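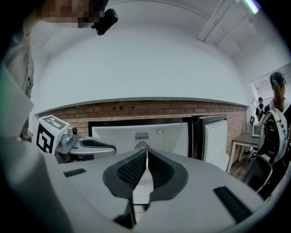 The back of a white monitor, with the ventilation grille near the top and the round vent below it.

Bevan Pirihi looks after the desks at Skosteck. His job title is longer than that and mentions facilities, but desks are what people ring him about, and most of the time what they want to talk about is the screen. Too high, too low, too much glare, a cable that won't reach. He has been doing it for 8 years, first at the old premises in Halliday and now at Womville, where the company has two floors and everybody sits in open rooms.

I asked him first about the backs of monitors, which had been on my mind since I walked in. In an open room you see a lot of them.

"You do, and people forget that," he said. "They choose a screen by the front. Then you put desks facing each other and the person opposite is looking at the back of it all day. A black one with a mess of leads hanging out is a horrible thing to have in front of you. A white one shows the dust, but it sits more quietly in a pale room. I went for white when we moved and I'd do it again."

The dust is a real chore. Pirihi cleans the rear panels himself twice a year, once in spring and once in November, before the heating has been on for long. He uses a soft paintbrush for the slots and a barely damp cloth for the flat parts. He doesn't use spray, and he has fallen out with at least one cleaning contractor over it.

"They'd spray straight at the panel. There are openings in it. I said put it on the cloth, and they said yes, and then I came in early one day and they were spraying straight at the panel." The contract went elsewhere soon after.

Vents are the part he checks most often when he walks the floor. People push their screens hard up against a partition to gain a bit of desk, or lean a folder on the back, or hang a coat over the whole thing. He asks them to leave a hand's width behind. Plants are worse than coats in his view, as somebody has to water them.

The move to Womville meant shifting 73 desks over a long weekend. The removal firm took the furniture, and Pirihi and two colleagues packed the screens themselves. I asked how you pack that many monitors without the original boxes.

"Face to face, with a blanket between, standing up. Never flat. If you lay them flat somebody will put something on top, I don't care what you've written on it. We took the stands off first and taped the screws in a bag to the stand. Not to the screen, because the tape pulls the finish." They lost one monitor, to a dropped kettle. Everything else came out of the van as it went in.

What went less well was the cables. Each lead had been labelled with the name of the person at the desk, and then the seating plan changed the week before. "So I had a box of leads with names on and half the names were on the other floor. Label the lead with what it does. Power, screen, network. The person can sit anywhere."

He bought new arms for the upstairs room after the move, a model called the Flustach, and is in two minds about them. They clear the desk well and they are easy to turn when two people want to look at the same thing. But the clamp needs a good edge to bite on, and some of the older desks have a rail underneath that gets in the way. On those he left the ordinary stands.

"I had nearly 300 pounds' worth of brackets in a drawer before I admitted it wasn't going to work on the old desks," he said. "They're still in the drawer if you want any."

Height is the question he gets most. He has a simple way of setting it, which takes a couple of minutes with the person sitting there. They sit how they normally sit, not how they think they ought to. They look straight ahead, and he brings the top of the screen to about that line. If they wear varifocals he drops it a little and tilts it back. Then he goes away and comes back in a week — if they've moved it, he leaves it where they put it.

"I used to put them back. I was quite strict about it. But they have to look at it, I don't."

We talked for a while about shared tables, where people come and go and nobody has a place of their own. Skosteck has one of these upstairs and Pirihi would like a second. The difficulty is keeping the middle of the table clear. Things get put down behind a screen, where the owner can't see them, and stay there. He goes round at the end of each month with a tray and gathers up what he finds. Pens, chargers, a single glove, a bowl with a spoon in it. It goes on a shelf by the lift for 6 weeks and after that it goes to the charity shop or in the bin.

Does anyone complain?

"One chap did, about a stapler. He was right, it was a good stapler. I bought him another."

The next job is glare. The upstairs windows face west, and by late afternoon the people on the far side have their blinds down and the lights on. Pirihi wants to turn the whole row of desks by a quarter so the light comes from the side. It would mean new floor sockets, and he is waiting for a price. In the meantime he has moved the two people who minded most and given them the places by the inside wall, where one of them has since asked for a lamp.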